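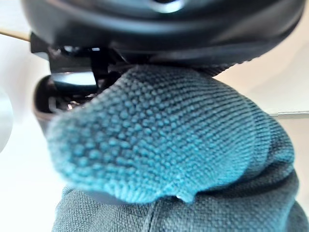
*Teal knit, with the small raised bumps running in diagonal rows.*

# Washing and drying knitted cloths so they keep their shape

I have been knitting cloths for longer than I care to work out, and giving them away for nearly as long, and the question I get asked more than any other is how to wash the things. People are nervous of them! They put a knitted cloth in a drawer and keep it for best, and that's a great shame, as a cloth is happiest when it's being used. So I've written down what I do, and you're welcome to borrow as much of it as suits you.

The method is meant for cotton. If you've been given a cloth and don't know what it's made of, ask whoever made it, or treat it as wool and wash it cool and by hand – it won't come to any harm that way.

## What you'll need

- A washing-up bowl or a clean sink
- A mild liquid soap
- Two old bath towels
- A clear patch of floor or table
- A few rustproof pins, if you like a very straight edge

## Washing

1. Give the cloth a good shake outdoors. Bumpy stitches such as moss stitch do hang on to crumbs.
2. Fill the bowl with lukewarm water and swish in a small squirt of soap. I use far less than I used to, after Kathleen Scanlon pointed out that mine were going stiff.
3. Push the cloth under and leave it for 28 minutes. (Half an hour will do just as well, but my kitchen timer has its own ideas and I've grown used to it.)
4. Squeeze it gently in your hands. Please don't wring it. Wringing pulls the rows sideways, and you'll spend twice as long coaxing them back.
5. Rinse until the water is clear. Deep blues and greens can let go of a little colour the first few times, so wash them on their own to begin with.

## Getting the water out

Lay the cloth flat on a towel, roll the two up together like a Swiss roll and press down along the length of it. Kneel on it if you need to. Then unroll and do the same again with the second towel if the first one feels very damp.

## Drying flat

Choose your spot before you start, and make it bigger than you think you'll need. I like the floor for this job, as you can get at the cloth from every side.
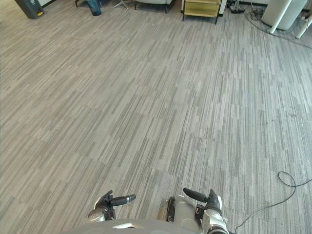 Carpet tiles are perfectly good underneath, so long as you run the vacuum over them first and put down a dry towel to keep the damp off. Move any cables well out of the way too, so you don't catch a foot while you're stepping round. If your carpet has stripes, they're rather handy – line up one side of the towel with a stripe and you have a straight edge to work to.

Spread the cloth out and pat it square with your palms, starting in the middle and working outwards. Bring the corners out last. If one side has gone wavy, pinch it in a little at a time, and pin it through the towel if it won't behave. Amirul Lumenta uses a tape measure at this stage and his cloths are much neater than mine.

Turn it over after a few hours. In November mine can take two days to dry, and I leave them be, well away from the radiator.

Once it's dry, fold it loosely or roll it. Any creases will drop out the next time it's washed.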